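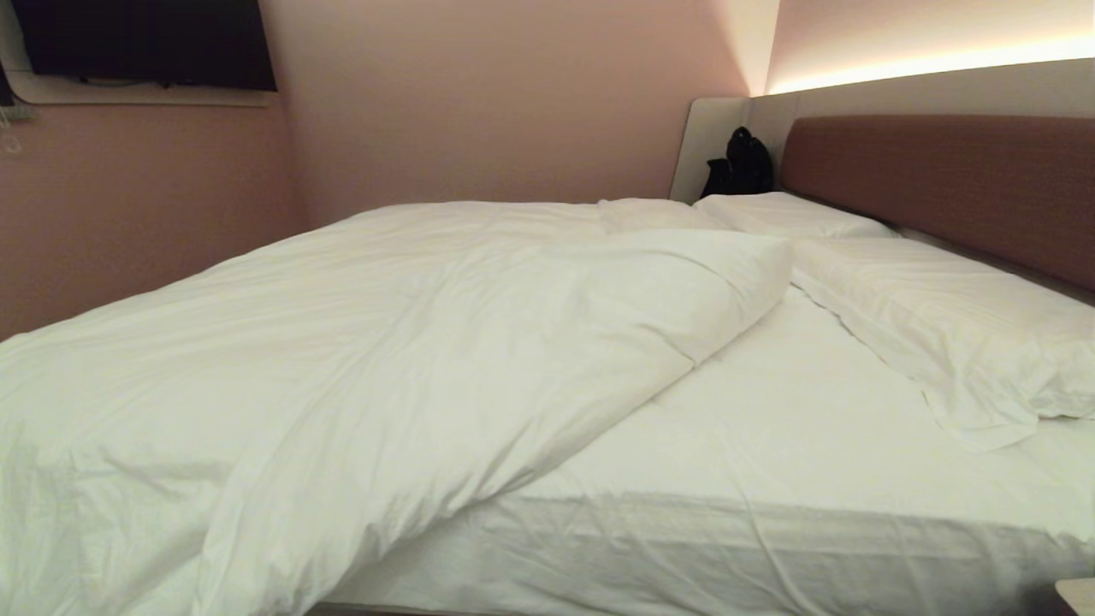
Refaire un grand lit avec une couette blanche

Temps de lecture : 2 min

Je loue une petite chambre à Tillby, et depuis le mois de juillet je fais le lit moi-même entre deux voyageurs. Au début je mettais trop de temps, surtout à cause de la couette. J'écris ma méthode pour les personnes qui sont seules devant un lit double.

1. Ouvrir le lit

Prenez la couette par le bord du haut et repliez-la vers un seul côté. Il ne faut pas la poser par terre, car le blanc prend tout de suite la poussière. Regardez ensuite le drap-housse dans la lumière de la fenêtre. S'il est à changer, enlevez aussi les taies et faites une seule machine.

2. Tendre le drap

Commencez par les deux coins de la tête, même si le mur gêne. Après, tirez vers les pieds et passez le drap bien sous le matelas. Les petits plis sur le côté ne sont pas graves, la couette les couvrira. Les plis du dessus, on les sent en dormant, alors je passe l'avant-bras à plat, du milieu vers le bord.

3. Remettre la couette

Si la garniture est tombée dans un coin de la housse, tenez les deux angles du haut et secouez fort, plusieurs fois. Étalez ensuite la couette sur toute la largeur.

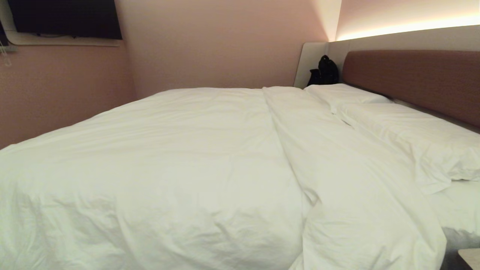 Quand une partie reste repliée sur l'autre, je ne tire pas dessus depuis le pied du lit, cela déplace tout. Je vais du côté où il manque du tissu, je prends le bord avec les deux mains et je le ramène vers moi. Puis je fais le tour et je corrige la longueur de l'autre côté. La couette doit descendre pareil à gauche et à droite.

4. Les oreillers

Tapez-les sur les deux faces pour leur rendre du volume. Je les pose à plat contre la tête de lit, avec l'ouverture de la taie tournée vers l'extérieur du lit. Beaucoup de gens font le contraire, c'est une question d'habitude.

Pour le lavage, je mets les taies et le drap à 60 degrés si l'étiquette le permet. Mon essoreuse Emex monte à 2000 tours, mais je reste à 900 pour le coton, sinon le repassage devient très pénible. La housse sèche à part, bien ouverte sur deux fils.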